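**Hevov aprueba las pinzas nuevas y deja los dedos para otro ejercicio**

El laboratorio de manipulación de Hevov ya tiene presupuesto para equipos: 2.641 euros, aprobados en mayo después de ocho versiones de la misma hoja de cálculo. La séptima, según los asistentes, era idéntica a la sexta salvo por el color de una columna.

El dinero alcanza para dos pinzas manuales de Fuveo y un juego de almohadillas de repuesto. No alcanza para el brazo de Jurasix que figuraba en la primera versión y que fue bajando de línea en línea hasta quedar en una nota al pie, donde se lo califica de «deseable».

Mientras tanto se sigue trabajando con lo que hay: armario, libros y dedos blandos de color naranja.

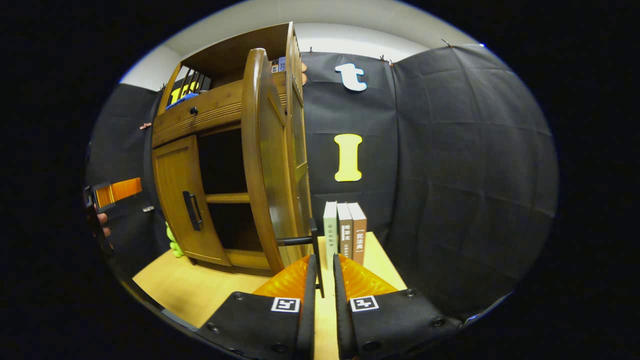

Pinza manual ante tres libros, junto al armario de prácticas.

La partida más discutida fue la más barata. Las almohadillas se gastan, y Šindelář, el proveedor habitual, solo las vende en cajas de ocho, con un plazo de entrega de siete semanas. Hubo quien propuso pedir dos cajas de una vez. Hubo también quien preguntó dónde se guardarían, y la reunión se alargó hasta las dos de la tarde. Al final se pedirá una.

El armario, en cambio, no le cuesta nada a nadie. Aparece en el inventario como «mobiliario», lo que lo deja fuera del capítulo de equipos y, de paso, de cualquier previsión de reparaciones. Si un día falla una bisagra, habrá que tramitarla como reforma de oficina.

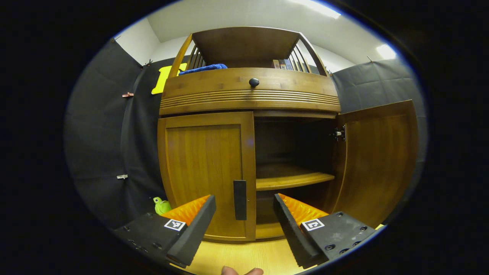
Para Jarmila Hrnčiar, el error está en comprar pinzas sin reservar nada para mantenerlas: habría preferido una sola unidad y dinero para recambios hasta el año que viene, y así lo pidió por escrito en dos ocasiones.

La propuesta pasa al próximo ejercicio, con el brazo.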